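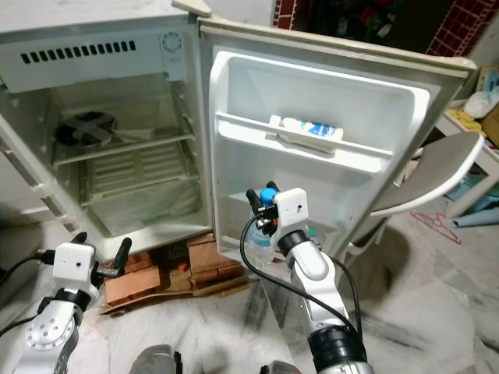

The Rustlow team's two-armed robot at the open refrigerator, with a water bottle in one gripper.

Luuk Van der Linden did not plan on spending a semester with a used refrigerator. He joined the Rustlow student project to write code for the arms, and the fridge came with the task.

"The assignment was one line," he said. "Put a bottle in the door. We thought that was two weeks of work."

It took until December to get the first usable run. The team has nine students, and they work in pairs, one on the controls and one keeping notes. They have recorded 939 attempts so far. Van der Linden said 202 of those were thrown out over a calibration mistake in the left wrist.

"That one was mine," he said. "I had a sign wrong."

The refrigerator sits on bricks. The door shelves gave the team more trouble than the main compartment - the door has to be open wide enough, and the arm has to come in at the right height.

"People ask about the grip," Van der Linden said. "The grip was fine by the second month. Letting go is harder."

The team wants 300 more attempts before it writes its report. After that he would like to try a carton.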